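Lakel bread machine: my thoughts after a month of loaves

Posted February 14, 2025

I held out on a bread machine for years. My mom had one in the nineties that made tall, gummy bricks with a hole in the bottom, and I figured they were all like that. Then my neighbor Dalia Belkadi moved away in January and sold me her barely used Lakel for $46, and well, I've been eating a lot of toast.

The good stuff first. It's easy! Water goes in, then flour, salt and sugar, yeast on top, press the button, walk away. The basic white loaf takes just under 4 hours and comes out with a proper crust, at least on the dark setting. On medium it's a bit pale for me. The delay timer works great and I wake up to that smell, which is worth the $46 right there.

Whole wheat is trickier. My first two were short and heavy, and the booklet is no help at all (it seems to have been translated in a hurry, and one recipe lists the salt twice). What fixed it was an extra spoonful of water and a quick scrape of the corners with a spatula 5 minutes into the kneading. I also swap out a third of the flour for white – sorry, purists.

Now the gripes. It's loud. The kneading sounds like sneakers in a dryer, and on my counter it walks a little, so I keep a folded dish towel under it. The paddle gets stuck in the loaf maybe every other time, and you have to dig it out with the handle of a wooden spoon. And the beep! Ten long beeps when it's done, no way to turn them off. If you use the overnight timer, shut the kitchen door.

I've tried the cake setting too. It's okay. Edges a little dry, middle fine, nothing I'd serve to company when I've got a perfectly good oven. Jam I haven't dared.

One tip for slicing: wait. I know, I know. But a hot loaf squashes flat, and an hour on the rack makes all the difference. After that I cut it thick and it goes on a plain white plate, no fuss.
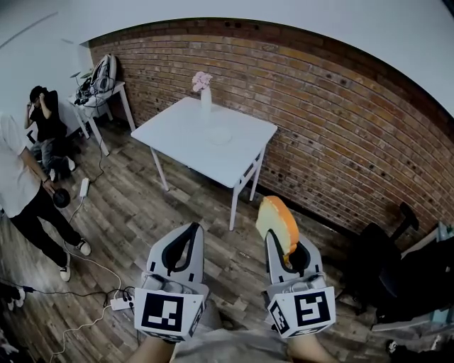
Would I buy it new?

Full price is closer to $200, and for that I'd want a quieter motor and a beep I can switch off. Used, yes, in a heartbeat. Check that the paddle is in the box and that the pan isn't scratched up, and you're set.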